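Section 3: Getting your Kumsa scoreboard ready for game night

OK, so you've got the Kumsa controller out of its box and charged (if you haven't, go back to Section 2, I'll wait). I run the clock for our youth hockey games at the Stonitz rink, and this is the order I do things in every single time. You'll need ten quiet minutes before warm-ups, and you really don't want to be doing this with parents leaning over the glass!

1. Flip on the main board first, then the controller. The board takes a little while to wake up, and you'll see all eights while it checks its bulbs.

2. Hold down PAIR until the light blinks green. If it blinks red, you're probably picking up the board on the other sheet of ice. Turn the controller off, walk closer to your own board and try again.

Note: The box says the signal reaches 300 feet. At our rink I'd stay on the same side of the ice as the board, but your building may be kinder than mine.

3. Pick your sport from the menu. Hockey is number 9, way down past volleyball. Press SAVE or it'll go right back to basketball the next time you turn it on (ask me how I learned that one).

4. Set the period length, then the intermission. I do both now so I'm not poking at menus while the teams are skating off.

Find yourself a flat, steady spot for the controller, with the cord running off the back and your elbows free. I like mine on my left so I can keep score sheets on the right.
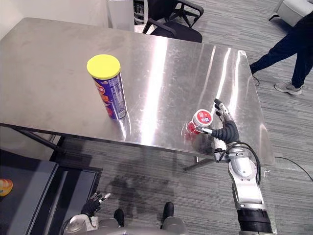
5. Test the horn. Warn people first, please! Press HORN once for a short blast and hold it for the long one.

6. Run the clock for a few seconds, stop it, and put a goal up for each team. Then press CLEAR twice to wipe everything.

Caution: Never press CLEAR once the game has started. It wipes the score, the shots and every penalty on the board, and there's no undo. Use EDIT to fix mistakes.

If the horn stays silent, check the volume under Sounds before you call Zasside for a new one. Mine was turned all the way down when we got it back in February.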